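Unit 4: Teaching by Remote Control
Intro to Robot Learning, Handout

Read this before the September lab. You will work in pairs in the Zitau simulator, one person driving the arm and the other keeping the log.

What you are recording

A demonstration is one full run of a task, from the start pose to the moment the driver presses Stop. The log stores the arm's joint angles, the gripper command and all the camera views at each step. The learner gets only what is in the log. If you wait because you are unsure, it will learn to wait there too.

The toaster task is set in the Zitau kitchen.

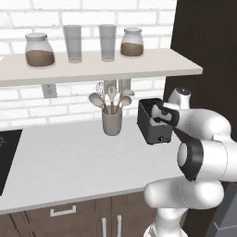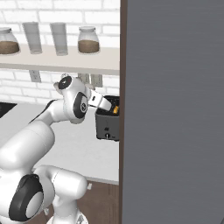
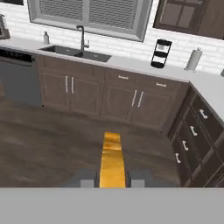 Driving the arm

Use the hand controller if you can. The keyboard works, but it moves one axis at a time and the paths come out jerky. Hold the clutch button to move the arm, and let go of it to bring your own hand back to a comfortable spot - the arm stays where it is.

Go slowly near contact. Most bad runs last year came from drivers who closed the gripper while the wrist was still turning.

Check more than one view before you close the fingers. Depth is hard to judge on a flat screen, and the arm can hide the thing you are reaching for.

What to hand in

Each pair records 17 runs. Throw out any run where the arm hits the counter or the simulator resets. Keep slow runs and runs with a missed first try, as long as the driver recovers - mark these with an R in the log.

We will train on 10 of your runs and hold back the rest. Training takes about 2 hours on the lab machines, so start it before you leave.

Save your files in the Manole folder under your pair number.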